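The Linen Room at Plerkham - A Small Gallery

Welcome to the gallery page of our linen room. Many people see the guest house at Plerkham from the front only, with the porch and the breakfast tables, and they never see where the cloths come back to be sorted and folded. I have looked after this page for three seasons now, and in April I was asked to write something more about the cloth work, so I did it as well as I could. My English is learned from books and from guests, please be patient with it.

We keep 138 napkins in use and more than twice as many tea towels. The house itself was built in 1751, and the linen room is in the oldest part, behind the kitchen, with one step down at the door. Please mind this step if you visit us.

The notes follow the way the cloths go, from the basket to the shelf.

The baskets
The cloths come down in two baskets, one for the kitchen and one for the dining room. We do not mix them. A tea towel which has dried a roasting tin should not lie next to a napkin, even for one night. In the summer both baskets are full before noon, and the second person on the shift begins the sorting while the first is still clearing the tables.

The sorting
Whites are put on the left, colours on the right, and everything with a stain goes in the enamel bowl with cold water. Red wine and beetroot are the most common. Candle wax we put in the cold box first, and then it can be broken off with the back of a spoon. I was told once to use a hot iron and brown paper for the wax, and this works also, but it takes longer and leaves sometimes a shadow.

The lines
We dry outside whenever the weather allows. The longest line goes from the pear tree to the corner of the shed, and the wind from the valley is very good for the big tablecloths. They come in almost smooth. Small cloths dry quicker, so they hang at the near end and can be taken first.

The table
All folding is done on a flat surface, wiped before each use. We prefer white for it, although you see every crumb, and perhaps this is the reason we prefer it. A cloth is put down as it comes, in a heap, and then one looks for two corners. When you have two corners next to each other the rest is easy.
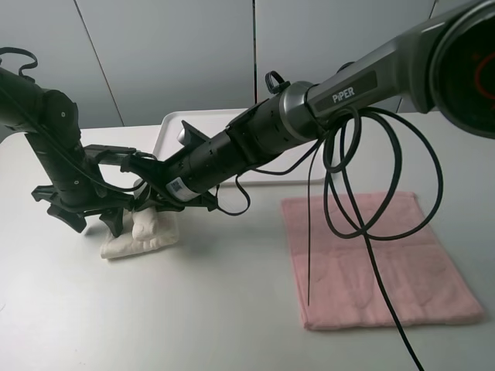 A white cloth on the white tabletop, still bunched.

The napkin fold
Our napkins are folded in half, in half again, and then once over to make a long shape. The hem should be inside. Before, we used the Rondach fold, with the pointed pocket for the spoon, but it was opened by the guests with some difficulty and we stopped it. A few people still ask about it, and I promise to put the steps on this page when I have the time.

The tea towels
Tea towels are folded in three along the length and then in half. In this way they fit the drawer in the kitchen exactly, with no corner standing up. The striped ones are from Cadano and are already many years old - thin in the middle, but they dry glass better than any new one. The new ones must be washed four or five times before they take any water at all.

The ironing
Only the tablecloths and the best napkins are ironed. We do it while they are still a little damp, from the middle to the outside. Starch we use for weddings and for the harvest supper. For one wedding we did 400 napkins in two days, many of them borrowed, and I do not wish to repeat it.

The mending
Small holes are darned with white cotton. If the hole is bigger than a coin, the cloth is cut down and hemmed again, so a tablecloth becomes napkins and a napkin becomes a polishing rag. The buttons and tapes are in the tin from the Howlader shop, which closed long ago, and the thread is bought on large reels of 1000 metres.

The shelves
Folded edges are to the front, always, so one can count the pile with a finger. Fresh cloths go at the bottom and we take from the top, so each one gets its turn. Between the piles there are small bags with lavender from the garden. Last year it was a poor harvest and the bags smell only a little - this summer it looks much better.

Visiting the linen room
The room is open to visitors on 18th August, from ten in the morning until four. There is no charge. You may try the folding yourself, and old linen that we no longer need will be for sale in the yard, with tea and plum cake. Children are welcome, but please do not let them near the iron.

If you have old tablecloths in white cotton or linen and do not want them any more, we are glad to receive them. Stains do not matter to us. You can leave them at the kitchen door in a bag, with your name inside so we can thank you.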